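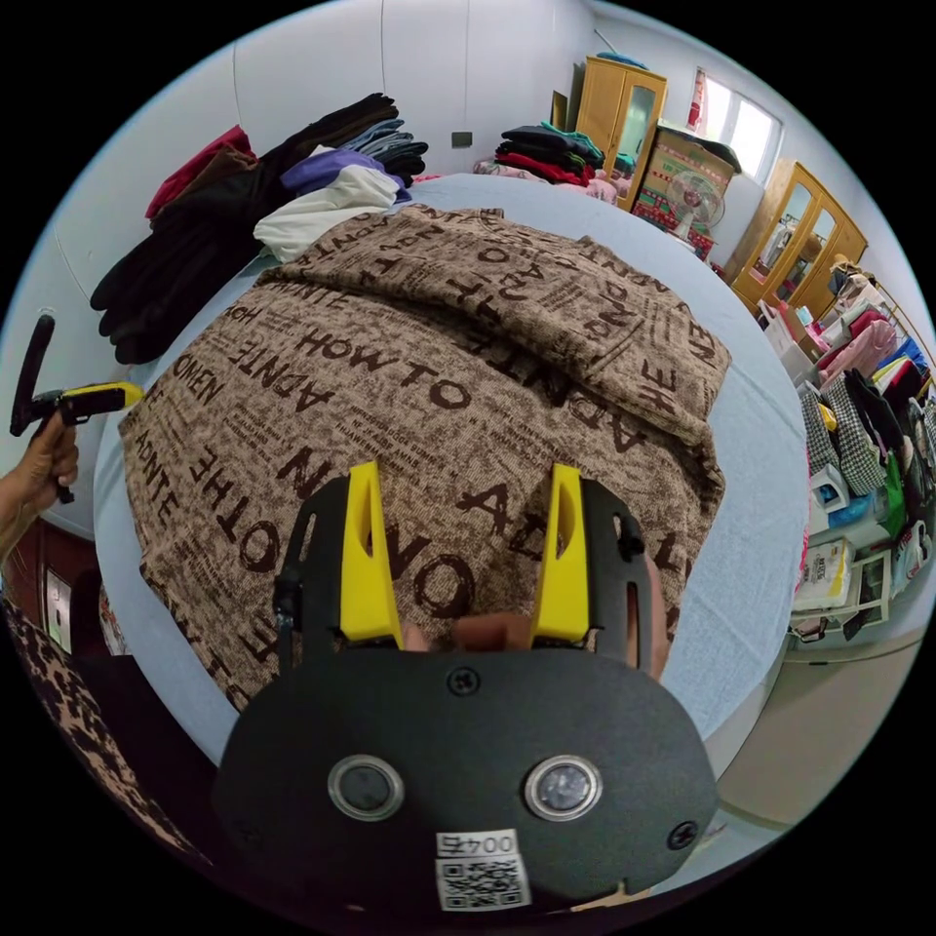
Tecido castanho com letras escuras sobre um lençol azul-claro.

Campo latente de Oyelaran

O campo latente de Oyelaran é um conceito central da corrente contemplativa conhecida como Escola de Korau, segundo a qual a consciência humana participa de um domínio de possibilidades anterior aos objetos e aos acontecimentos. A noção recorre ao vocabulário da física quântica — sobreposição, observador, colapso —, embora os próprios autores da escola lhe atribuam sentido metafórico. O conceito não integra nenhuma teoria física reconhecida.

Origem

A formulação inicial deve-se à ensaísta Ekaette Fashola, que a apresentou numa série de seis conferências proferidas na casa de retiros de Piduvthorpe. Os textos foram reunidos no volume O Intervalo Atento, com tiragem de 951 exemplares. Fashola tomou o termo «latente» da psicologia da memória e rejeitou a expressão «campo de energia», corrente na literatura esotérica do período, por a considerar imprecisa. 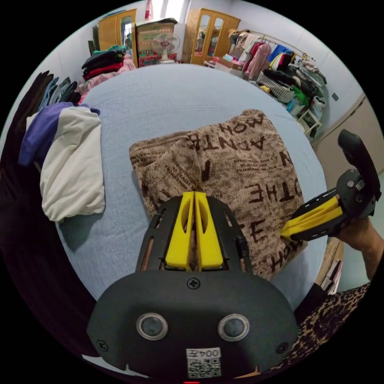

Peça bege-acastanhada com inscrições impressas, reunida no meio da cama.

Doutrina

Para a escola, todo ato de atenção seleciona uma entre várias disposições possíveis do espírito. As disposições preteridas não desaparecem: permanecem no campo latente e podem ser retomadas pela prática. Hòa Triệu, principal comentador de Fashola, distingue a latência passiva, própria do hábito, da latência deliberada, cultivada no silêncio. Esta distinção foi depois adotada nos manuais da corrente.

A prática associada, chamada boleo, consiste em permanecer sentado ao amanhecer, com os olhos entreabertos, e acompanhar o surgimento de cada intenção sem lhe dar seguimento. O retiro anual da escola realiza-se em fevereiro. 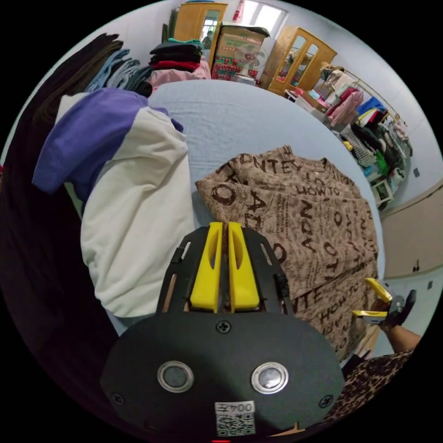
Dois dedos amarelos de pinça, quase paralelos, voltados para a roupa.

Receção e crítica

Morenike Idahosa, em recensão dedicada à segunda edição, reconheceu o rigor das descrições introspectivas, mas censurou o emprego de termos quânticos fora do seu domínio de validade. O colapso da função de onda, observou, não requer uma mente que observe. Zainab Odukoya respondeu que a analogia tem função pedagógica e propôs que fosse abandonada nas edições destinadas a principiantes.

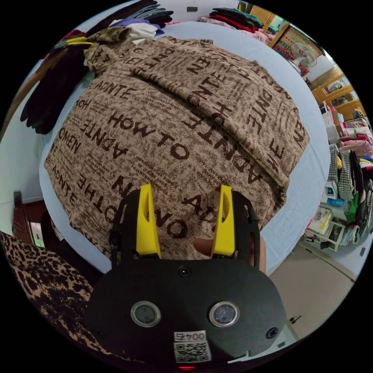
Peça de vestuário dobrada, em tons de castanho e bege.

Difusão

O boletim da escola conta cerca de 2.081 assinantes. O arquivo de Piduvthorpe conserva 567 cartas de Fashola, na sua maioria dirigidas a Efe Eze, responsável pela organização da obra póstuma.

Ver também: Contemplação; Filosofia da mente; Misticismo quântico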